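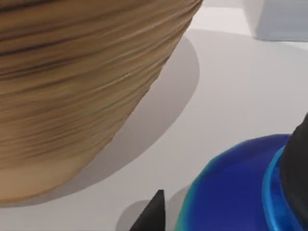 Figure 4a. Simulated worktop at close range: gripper finger, blue object and the side of a large tan one.

4.2 Who clears the counter?

Before Truvis was allowed near the staff kitchen at Sadico, it practised on a rendered one. The 21 kitchen staff were shown the simulation in August and were asked what they made of it. Most talked about the counter. Maksymiv, who had expected questions about redundancy, got a long discussion of where jars ought to live.
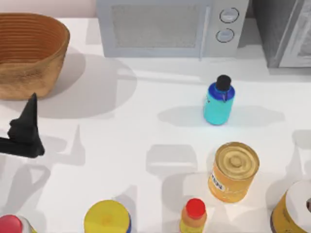
Figure 4b. The wider worktop, with basket, microwave and assorted containers; the gripper is empty.

By the end of the trial we had logged 570 put-away tasks. Lifting had gone down and tidying had gone up, a trade that had not appeared in the business case. Staff now set things out so that the arm could put them away, and 27 diary entries describe this as "helping it help".

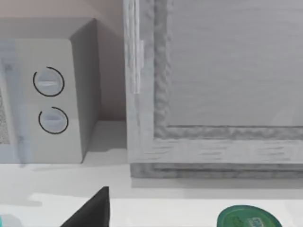
Job descriptions were slower to change than jobs. The rota still said "kitchen assistant", while the work had taken on a good deal of watching, nudging and explaining to managers. It had also sharpened opinions about equipment. Shown a microwave with two round knobs, one above the other and both grips lying much the same way, a porter asked which of them the robot was supposed to know about. Kravets wrote the question down, and it became item one of the training sheet.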